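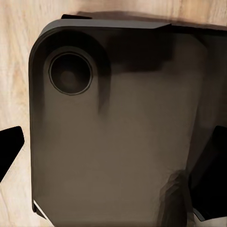
One finger on each side of the dark gray phone-shaped thing.

Journal > Work > Gadville > Tuesday

Home late again, feet up, tea going cold next to me. I wanted to write down how the day went before it blurs into the rest of the week, the way most of August has.

Boltska runs the night batches by itself now. Until this month there were 12 of us at the stations, each steering an arm through the rendered kitchen by hand, and by the end of a shift I knew that floor better than my own. Now the program does the driving and we come in to a list of what it did. This morning's list was 2253 runs long! We don't watch all of them, thank goodness, only the ones it flags, but I still felt a bit faint seeing the number on the board.
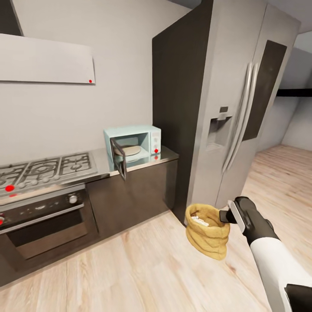

Veerle Aerts has the desk beside mine since they moved the stations out, and I'm so glad of her. We used to talk all day while our hands worked, and I had worried the reviewing would be quiet, everybody in headphones. It is quieter – I won't pretend otherwise – but we've taken to calling each other over for the odd ones, and this afternoon we argued for a good long while about whether a grip should be marked clean or clumsy. She said clumsy. I said she was being hard on it, and then I remembered how she used to grade mine.
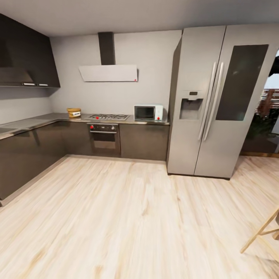

What I miss is the feel of it, silly as that sounds for a kitchen that was never there. I was good at sacks. It took me most of a year to get good at sacks, and Dijkstra even had me teach the new people. He came by after lunch and told us three of the old stations will stay for the hard cases, two hours a day in turns, and I put my name down so fast that my pen tore the sheet.

My shoulder has stopped aching, I should say that too, and I get the early bus on Fridays. Avance wants us all to take the reviewer course in the fall. I expect I'll do it, grumbling a little, with Veerle in the next chair. 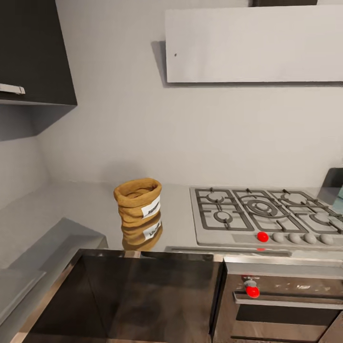 The sack on the counter, next to the cooktop with the red knob.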